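양팔 로봇으로 천 다루기 데이터 모으기: 제가 쓰는 순서 정리

지난번 글에 "천은 도대체 어떻게 학습시켜요?"라는 댓글이 꽤 달려서, 드디어 한번 정리해 봅니다! 저는 Wudach이라는 작은 프로젝트에서 모방학습을 맡고 있고요, 양팔 로봇을 원격조작해서 시연을 모은 다음 정책을 학습시키는 일을 합니다. 컵이나 블록은 잡는 자리가 뻔한데 천은 그렇지가 않아서(방금 잡은 데가 1초 뒤엔 다른 데 가 있어요) 처음엔 진짜 많이 헤맸어요. 코드는 거의 안 나오니까 편하게 읽으셔도 됩니다.

준비물

그리퍼가 달린 팔 두 개, 머리 쪽 카메라 하나, 그리고 손목 카메라가 있으면 더 좋습니다. 녹화랑 동기화는 Jafri라는 저희 내부 도구로 하는데, 팔 관절값과 영상의 타임스탬프만 제대로 맞춰 주는 도구라면 뭘 쓰셔도 상관없어요. 저희는 여기서 크게 데인 적이 있습니다. 영상이 관절값보다 159밀리초 늦게 들어오고 있었는데 그걸 모르고 한 주치를 모았거든요... 그 주 데이터는 전부 버렸습니다. 첫날에 꼭 확인하세요!

1단계. 과제를 한 문장으로 쓰기

"천을 정리한다"는 너무 넓어요. "바닥의 천 뭉치를 한 팔로 누르고 다른 팔로 가장자리를 잡는다" 정도까지 좁혀야 합니다. 시연하는 사람이 둘만 돼도 같은 과제를 완전히 다르게 풀어요. 저는 가장자리부터 찾는 편인데 같이 일하는 Todor Dimitriou는 일단 가운데를 들어 올리고 봅니다. 둘을 섞어서 학습시켰더니 정책이 중간에서 머뭇머뭇하더라고요. 그래서 지금은 문장을 종이에 적어 조작대 앞에 붙여 놓고 시작합니다.

2단계. 배경을 너무 깨끗하게 만들지 않기

예전에는 빈 테이블에서만 찍었어요. 성공률이 잘 나와서 좋아했는데 장소를 바꾸자마자 뚝 떨어졌습니다. 요즘은 바닥에서도 찍고, 주변에 잡다한 물건이 있는 채로도 찍습니다. 특히 비슷한 색의 천이나 비닐이 근처에 있는 경우를 꼭 넣으세요. 검은 천은 주름의 음영이 잘 안 보여서 제일 까다로운데, 그래서 더더욱 빼면 안 되는 재료예요.

3단계. 두 팔의 역할 나누기

천 뭉치에서는 두 그리퍼가 같은 데로 몰리기 쉽습니다. 저는 한쪽을 뭉치 가운데에, 다른 쪽을 옆 가장자리에 두는 자세를 기본으로 삼아요. 이렇게 하면 손가락끼리 부딪칠 일이 줄고, 머리 카메라에서도 두 그리퍼가 따로따로 보입니다. 팔꿈치가 카메라와 천 사이로 들어오지 않는지도 같이 봐 주세요. 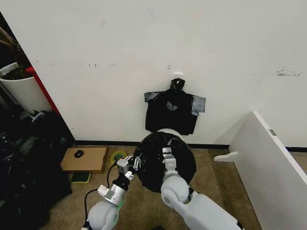 4단계. 녹화하고 바로 걸러내기

한 에피소드가 끝나면 그 자리에서 성공, 실패, 애매함 중 하나를 표시합니다. 나중에 몰아서 하면 기억이 하나도 안 나요. 실패한 것도 지우지는 마세요. 놓쳤다가 다시 잡는 장면은 따로 잘라서 쓰면 꽤 쓸모가 있습니다. 이번 묶음은 총 1120개를 모았고, 그중에서 447개를 학습에 썼어요. 반도 안 남았네요. 대부분은 조작하다가 손이 꼬여서 오래 멈춘 것들입니다(네, 주로 제 것입니다).

5단계. 학습하고 비교하기

저희는 행동을 몇 스텝씩 묶어서 예측하는 방식의 정책을 씁니다. 같은 설정으로 두 번 돌렸어요. 한 번은 깨끗한 테이블 데이터만 넣고, 한 번은 바닥과 어수선한 배경까지 섞어서요. 평가는 처음 보는 장소에서 각각 54번씩 했습니다. 테이블만 본 쪽은 가장자리를 찾다가 엉뚱한 물건으로 손이 가는 일이 잦았고, 섞은 쪽은 그런 일이 눈에 띄게 줄었어요. 대신 동작이 좀 느려졌습니다. 이게 배경 때문인지 시연 속도 때문인지는 아직 모르겠어요. Flakmont라고 부르는 다음 묶음에서 시연 속도를 맞춰서 다시 볼 생각입니다.

자주 막히는 데

그리퍼가 천을 집었는데 관절값으로는 안 집은 것처럼 나올 때가 있어요. 얇은 천은 손가락이 거의 다 닫히니까 벌어진 폭만 보면 구분이 안 됩니다. 저는 폭 대신 모터 전류를 같이 기록해요.

케이블도 조심하세요. 바닥 작업은 팔이 낮게 내려가니까 케이블이 늘어지기 쉽고, 천이랑 같이 딸려 오면 그 에피소드는 끝입니다. 시작 전에 팔을 작업 범위 끝까지 한 번씩 움직여 보면 걸릴 자리가 미리 보입니다.

그리고 시연은 한 번에 너무 오래 하지 마세요! 저는 한 시간 넘어가면 손이 거칠어지는 게 데이터에 그대로 찍히더라고요. 쉬었다가 다시 하면 훨씬 부드럽습니다.

Jafri 설정값이 궁금하신 분은 댓글 남겨 주세요. 2월에 평가 스크립트랑 같이 올릴게요.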